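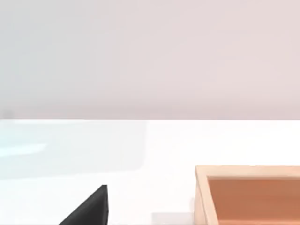
Meetings at Figueroa: Frequently Asked Questions

Last updated 2019-09-12

We get a lot of mail about meetings. Most of it arrives during meetings. These are the questions that came up often enough to deserve a written answer, so that we can stop scheduling calls to discuss them.

Do I have to accept every invitation?

No. The calendar has a Decline button and it works on all floors. If the invite has no agenda, you can decline with the words "no agenda" and nothing more. Karlijn Vermeulen in People Operations will back you up, up to and including vice presidents.

How long should a meeting be?

The default is now 25 minutes. The old default was an hour, and every subject the company has ever faced somehow took exactly that long, from the merger of the Eris and Flestow teams to the color of the lanyards.

What counts as an agenda?

A list of things to be decided, with a name next to each. "Catch up," "Touch base" and "Sync re: sync" are not agendas. Neither is a 159-slide deck, which was attached to an invite last spring and which we still bring up at parties.
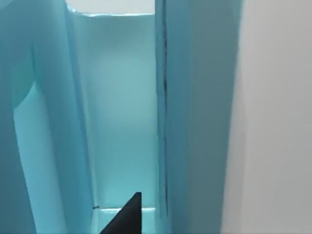 Who takes the notes?

The person who called the meeting takes them, or asks someone in advance. Please stop handing the job to whoever joined the company most recently, or to the only woman on the call. Notes go in the team folder by the end of the day and should fit on one page.

Can I keep my camera off?

Yes. If your manager insists on seeing faces, ask whether it can be limited to the first few minutes. We've read all the arguments about engagement. We have also seen ourselves at 8:30 in the morning.

My one-on-one keeps getting moved. Is it me?

Probably not, though we understand why you ask. Managers may move a one-on-one once. After that they owe you a new time within the same week, chosen by you. If it has been moved so often that you've forgotten what you wanted to say, write to Karlijn.

What about the Monthly All-Hands?

Still monthly, still all hands. It now ends after questions, and Braulio Robles has kindly agreed that a question is a sentence that goes up at the end.
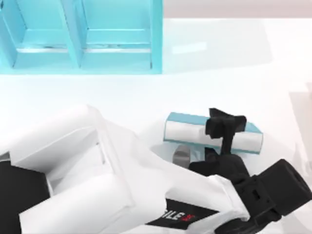 Rooms and Booking

How far ahead can I book a room?

Up to 10 working days. Recurring bookings are wiped at the end of November, and you'll have to make them again. Last year we cleared 472 of them, including a weekly one for a project that closed before the carpet was put in.

Someone is sitting in the room I booked. Now what?

Knock, smile, say you have the room. You don't need to apologize, and you don't need to stand outside the glass looking at your watch. If they say they only need two more minutes, they may have two minutes. Everyone knows what kind of minutes these are, so start counting at the door.

Can I book a room just to get some work done?

Only the small ones, and only for half a day. The Catasex account team has asked us to mention that the large conference room is not an office, however nice the chair is.

Why is it so cold in there?

Building management sets the temperature for the whole floor. We've asked. We were invited to a meeting about it.

When the Meeting Is the Problem

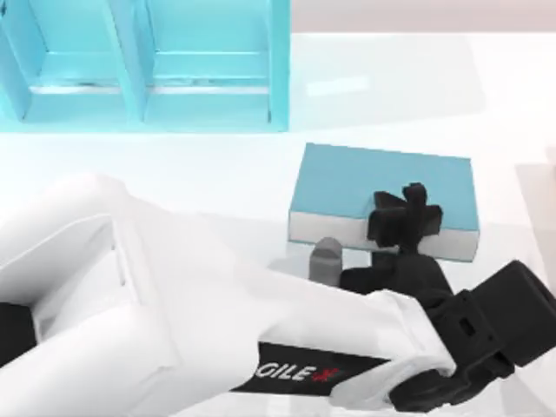

Answers in this section by Jaqueline Quintero, Workplace Relations

A coworker repeats my ideas as their own. What should I say?

Try "Glad you're picking up what I said earlier. To add to it..." and keep going. It's polite and it gets into the notes. If it keeps happening, tell the person who runs the meeting, in private and with a recent case in hand.

The real decision always gets made before the meeting. Am I imagining it?

You aren't. Some of that is normal, as people do talk in hallways. Ask the organizer directly whether the question is still open. If it's closed, request an email with the outcome and take your half hour back.

How do I file a complaint?

Send it to me or to Ferenc Bodnár. You'll get a reply in writing. We can meet too, if you send an agenda.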